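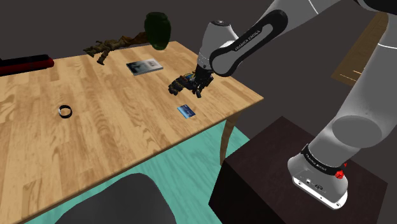
1. Opening and minutes of the last meeting

The Kivgate project meeting opened on 5th April with all work groups present. The minutes of the October meeting were approved with one correction: item 4 should read "Plurnora", as the test set was renamed before that meeting took place.

2. Report on the simulated grasping study

The Trameo group reported on the tabletop task, in which a simulated Franka arm works over a wooden table set with small objects of mixed shape. The training set now stands at 3,000 rendered episodes. A further 200 have been held back for testing and will not be opened until the scoring rules are agreed.

The group explained that the layout places flat items, such as the book and the blue card, on the same table as jointed or uneven ones. The jointed hand with blue and yellow parts remains the main target.

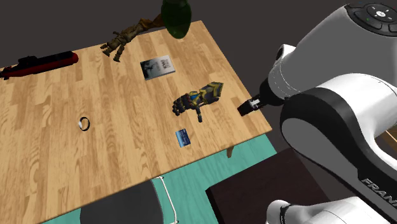
Members asked how a grasp is to be scored when the fingers close on the object but the lift is small. The group proposed a fixed hold time in place of a height limit. Kerslake asked that both measures be logged for the next 6 runs - the cost in storage is minor - and this was agreed.

It was noted that results from rendered views should not be reported as evidence of performance on hardware. The wording of the draft paper will be changed in section 7.

3. Actions

Trameo: send the revised scoring rules to all groups.
Kerslake: check the Plurnora object list against the scene files.
Kivgate office: book the room for the next meeting.

4. Other business

None. The meeting was closed.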